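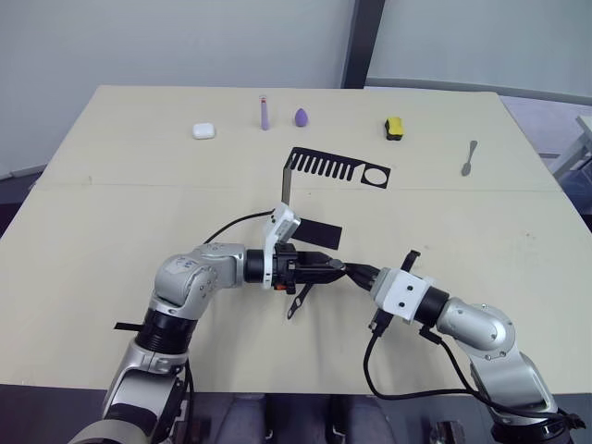

The soft things are the easy part

Osvaldo Teixeira does not like the word "benchmark," and he used it four times in the first few minutes I spoke to him, wincing a little more each time. He runs the test room at Aguiar, a small outfit that gets paid to tell other companies whether the robot hardware they are about to buy will do what the brochure says. This winter the question was about grippers. A client wanted to know whether it should pay for a Galtberg parallel gripper or stay with the cheaper one from Clerside, and whether the choice of wrist camera made any difference.

I went in expecting to be shown a winner. I have read a lot of gripper comparisons, and they nearly always have one, usually made by whoever lent the hardware.

"You want me to say Galtberg," Teixeira said. "Everybody wants me to say Galtberg. It costs 2,000 dollars more per arm, so it ought to be better, and the people who have already bought it would very much like it to be better."

And is it?

"At some things. I can show you the sheet. I don't think you'll enjoy the sheet."

The work is done on a big pale tabletop with two arms facing inward from the near corners and a row of small household items along the far side. A purple makeup sponge. A yellow and black cleaning sponge. A spoon, an earbud case, a slim lavender tube stood on its end. The thing that gets handled most is a flat black piece with a comb at one end, and it is the one Teixeira talks about with real dislike.

"Sponges are a vanity object," he said. "Look at anybody's demo video. There's a sponge in it. A sponge forgives you. You come in crooked, you squeeze too hard, it goes along with it and you get your success. I keep them on the table since clients ask for them, but when I see a success rate with a lot of sponge in it I want to know what the rate is without the sponge."

So what is the rate without the sponge?

He laughed and said we would get to it.

How the numbers were made

The tests ran through February. Each gripper got the same set of jobs: pick up an item, set it down in a marked spot, or pass it to the other arm. A Fimari controller ran both sides. Teixeira and one colleague scored every attempt separately and then argued about the ones they had scored differently.

For the Galtberg unit, the log has 126 attempts, of which 102 were marked as good. I said that sounded respectable.

"It sounds respectable," he agreed. "Now ask me what 'good' means."

I asked.

"It means the item ended up where it was supposed to be and nobody touched the stop button. That's all it means. It doesn't say the gripper held it well. I have attempts in there where the spoon rotated in the fingers and came down handle first, and it landed in the right place, so it's a success. I would not let that gripper put a spoon in your drawer."

Did he consider a stricter rule?

"We wrote one. Then the client pointed out that the Clerside numbers they already had were made under the loose rule, so if we used the strict one we couldn't compare. They're right, that's a fair point. It's also how bad rules live forever."

Of the failures, 19 came from passing jobs and the rest from everything else put together. I would have led the report with that. Teixeira put it on the second page, and I asked him why, a bit sharply.

"Two arms is two sets of errors," he said. "You have one gripper that thinks it knows where its fingertips are and another gripper that thinks the same, and they have to be right about each other. If I tell you the gripper failed on a pass, I haven't told you which one, or whether it was a gripper at all. It could be the calibration between the bases. It could be the controller sending one side a little late. People read 'gripper test' on the cover and assume that every failure in it belongs to a gripper."

I said that if the failures could not be pinned on the gripper, then the successes probably could not be either.

He thought about that longer than I expected him to. "No," he said. "They probably can't. You can write that down."

The camera question

Teixeira is on firmer ground with the cameras, or at any rate he is more cheerful about them. The wrist camera he used sits up above the gripper in a white housing and leans back, and he spent several days on the angle before a single attempt was logged.

"The angle matters more than the camera," he said. "I had a client once who went through a whole purchasing round over resolution. Meanwhile the mount was pointing the thing at the gripper's own fingers. You could have put anything you liked in there. It would have been a beautiful picture of fingers."

I asked whether the wrist view beat a fixed view from above the table.

"For picking things up, yes, in our room, with our lights. For passing, I'm less sure. When the two grippers come together in the middle, each one is a big black object in the other one's way. You've lost the part you wanted to see right when you wanted to see it. We tried adding a second view and it helped, and then we moved it a little and it stopped helping. I don't know what to do with a result like that. I put it in the appendix."

The cables come in for some abuse too. He showed me how the loop behind the wrist has to be long enough for the arm to turn and short enough that it doesn't drag over the items. The Clerside gripper shipped with a cable he called "optimistic." The Galtberg one was long enough to snag. He docked neither of them for it, and I told him I thought that was generous, given that a snag can end an attempt as surely as a bad grip.

"If I dock them for the cable, they'll send me a different cable and ask for a retest," he said. "Then I've spent my week on cables."

The black piece

Back to the comb. Teixeira picked it for being flat and thin, with slots that a fingertip can ride up on and an opening that, in his words, "looks like a helpful place to grab and isn't." A gripper that closes squarely on a sponge gets nothing from that skill when the item is lying against the tabletop with almost no height to it.

This is where the two products really came apart, he says. The Clerside fingers kept skating over the top. The Galtberg fingers got under the edge more often, and once they had it they mostly kept it.

I asked if that was the 2,000 dollars, then.

"It might be the fingertips," he said. "They come with a different pad. You can buy pads. I asked if we could put the one company's pads on the other company's gripper and run it again, and the client said that was outside the scope."

That struck me as the only experiment in the whole project I would have paid for, and I said so.

"Me too," said Teixeira. "I'd do it on my own time, but they took the Clerside unit back."

What he told the client

The report went out in March 2022. I have read it, with the client's name removed, and it is a more careful document than most of what gets published in this field. It is also, I think, going to be misread. The summary says the Galtberg gripper performed better on flat items and about the same on the others. Anyone skimming will see "performed better" and sign the order.

I put this to him. He didn't disagree, though he was less bothered than I was.

"They were going to buy it anyway," he said. "They had the budget approved before they called us. You can tell from the way the questions are written. They asked how much better it is. They never asked whether it's better."

So what is the test for?

"Well, I found out that our passing job is badly designed. That's useful to me. I found out which way to lean the camera. That's useful to anyone who will listen. And if the client reads as far as the pads, they might save some money on the next batch." He shrugged. "I put the pads in bold."

I asked him about the rate without the sponges. We had nearly finished and he had still not given it to me. He said the per-item breakdown belonged to the client and he couldn't hand it over, which may well be true. I asked if it was lower.

"Of course it's lower," he said.

By a lot?

"It's lower," said Teixeira, and asked whether I wanted to see him run the spoon before I left. I did. The first try was spoiled by a controller fault and he restarted it. The second went in handle first, and he wrote it down as good.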